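Bagging Fruit at the Packing Table
Speaker notes, talk for the September intake, revised 12/14/21
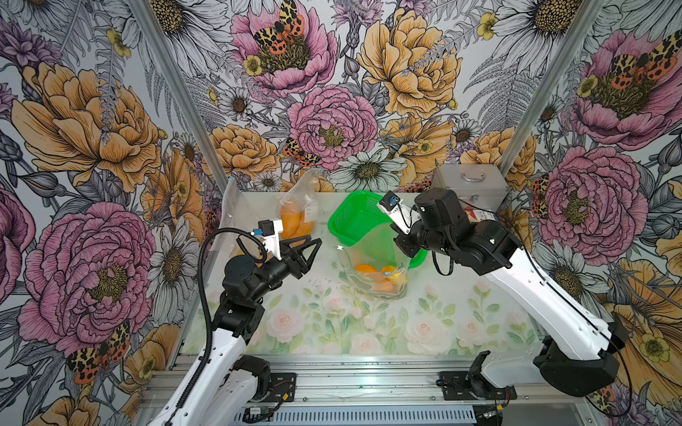

Opening (keep it short)

Good morning. My name is Areeba Usmani and I look after packing at Kazmi. We put loose fruit into bags and bags into baskets, and the baskets go out to the shops and offices on our round. Most of you will spend your first week doing that, so the next half hour is on how we go about it.

Say where the fire door is. Say that the slides will be on the shared drive under Candero, not under Packing.

Ask who has worked with fruit before. If there are a few hands, ask what they packed. Apples and pears people tend to handle too roughly at first when they move over to citrus, or the other way about.

Part one: the table

Start with the table, before the fruit. A packing table wants a wipeable top and enough clear space in the middle for one basket and one bag side by side. Anything else goes to the back. Spare bags at the back, tools and cases in a back corner, and nothing on the front edge where a sleeve can catch it.

We are fond of a flowered cover at Kazmi. People ask about it. Amna Soomro picked the first one years ago and we have kept to the style. A patterned cover does show up a dropped twist tie less well than a plain one, so run your hand over it when you finish a batch.

Wipe down at the start, at the break and at the end. Warm water and the mild cleaner from the Gemik bottle, then a dry cloth. Don't spray near open bags.

(Pass the cloth round. It should be wrung out harder than people expect.)

Part two: the bags

We use clear bags for all the orange fruit. Customers want to see what they are getting, and so do we, as a soft one at the bottom will spoil the lot by the weekend.

Points to make:

Open the bag fully before anything goes in. Put your whole hand inside and push the corners out. A bag that has been opened only at the neck fills crooked and won't stand.

Stand it on the table and fill it there. Don't hold it in the air with one hand and drop fruit in with the other. The fruit bruises where it lands and you won't see it until the next day.

Larger fruit first, smaller on top. Turn any with a stalk so the stalk faces inwards. A stalk will go through thin plastic.

Stop filling while there is still enough plastic left to gather. New packers nearly always overfill. If you have to squeeze the neck shut, take one out.

Lift by the gathered top, with the other hand under the base until you know it will hold. Draw the plastic up gently first so the fruit settles together, then lift. A quick pull from one side tips the bag over.

The standard order is 4 bags to a basket. Heavier orders come through on a separate sheet and Chidubem Sani will tell you when one is due.

Pause for questions. Someone will ask about paper bags. We tried paper with the Jirnoletti order and it was fine for walnuts and poor for citrus. We may try it again.

Part three: the basket

The plastic baskets have small holes in the sides. Keep them clear. Don't line the basket with newspaper or a tea towel, however nice it looks, or the air can't get through.

Check the rim with your fingers before you load. If there is a rough spot, put the basket aside with a strip of tape on it. One rough edge can split a good number of bags in an afternoon and you will be blaming the bags.

Set each bag down upright. The first goes in the far corner, the next beside it, and so on towards you. Don't throw, don't stack one bag on another, and don't press down to make room. If the last bag won't go, start another basket.

Handles and rims are the parts everybody touches, so they get washed every evening. The rest of the basket is rinsed and left upside down on the rack.

(Demonstrate with the practice fruit. Do it once at normal speed and once slowly. Then let two people have a go while the others watch.)

Part four: what we learned from the count

Naveed Jatoi kept a tally over the summer and I want to go through it, as it changed how we train.

He looked at 261 bags that came back or were pulled at the door. Of those, 96 had a split, and most of the splits were low down on the side. We had always assumed the necks were giving way. He went through the baskets afterwards and found rough rims and bits of grit in the bottom.

Another 80 had one soft or marked fruit in an otherwise good bag. That is a filling fault. Either the fruit was poor to begin with and went in unchecked, or it was dropped in from too high.

The rest were mixed: wrong size, wrong label, a few that I would have sent out myself.

So, two changes. Baskets are now tipped out and wiped before loading, every time. And each fruit gets turned over once in the hand before it goes in the bag. It slows you down for the first couple of days and then you stop noticing.

Part five: working with someone else

If two of you share a table, agree who fills and who gathers. One person steadies the bag while the other fills it. Swap over at the break.

Talk to each other before you lift. Don't reach across the basket when the other person is loading it.

Nele Nolte will be on the floor for your first three shifts. Go to her with anything to do with fruit that looks wrong. She would much sooner look at a good orange than miss a bad one. For missing bags, ties or labels, go to Chidubem.

Part six: end of shift

Unused bags go back flat, in their packet, not in a pile. Part-filled bags are emptied and the fruit goes back in the tray. We don't leave a half bag for the next shift to finish.

Tools back in the case and the case shut. Table cleared from the back forwards, so you are not leaning over things you have already cleaned. Check the floor under the table for fruit.

Sign the sheet by the door. Write the number of baskets and your initials, and put a line under it.

Questions

Allow ten minutes. Likely ones:

Gloves: yes for anyone with a cut or a plaster, otherwise clean hands. Gloves are in the second drawer.

Can we take marked fruit home: yes, from the blue tray only, at the end of the shift.

Labels: covered tomorrow with Amna.

Break is in the room upstairs. Hand out the locker keys before they go up.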